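Filed under: Workshop Notes, Robots, Slow Progress

I promised an update on the gripper, and it has taken me most of November to sit down and write it, so thank you for being patient with me! The short version is that the Rindetti arm is back on its bench and the finger bolts are staying put.

For anyone new, the Gandell cell is my little corner for teaching an arm to take old desktop computers apart. It had logged 3,805 cycles when the left finger started to feel sloppy — a tiny wiggle at the pivot, the sort of thing you feel with your thumb before you ever see it. So off came the fingers, out came the hex keys, and I spent a long and rather happy evening cleaning every joint.

With everything bolted up again I like to park the gripper low over a motherboard and check the linkages against something I know well. An empty CPU socket makes a lovely target.
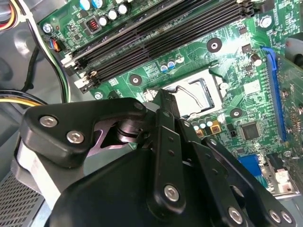
What I check now

My old habit was to go over the bolts every 1,000 cycles, and that was too generous. I've dropped it to 412, an odd number I admit, but it happens to match how long a Hisilby job runs from start to finish. I snug each bolt by hand, open and close the fingers slowly, and listen. Then I jog the arm over to the power supply end of the chassis, where the wiring crowds in on one side, and make sure I still have the clearance I wrote down last time (I keep it all in a notebook, coffee rings included).
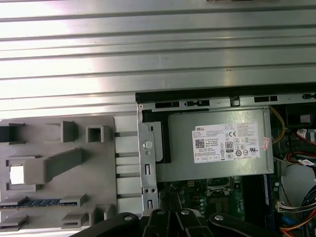

Gripper down by the Dell power supply, cables to the right.

Next up is the Zeleke controller, which needs its fan filter changed.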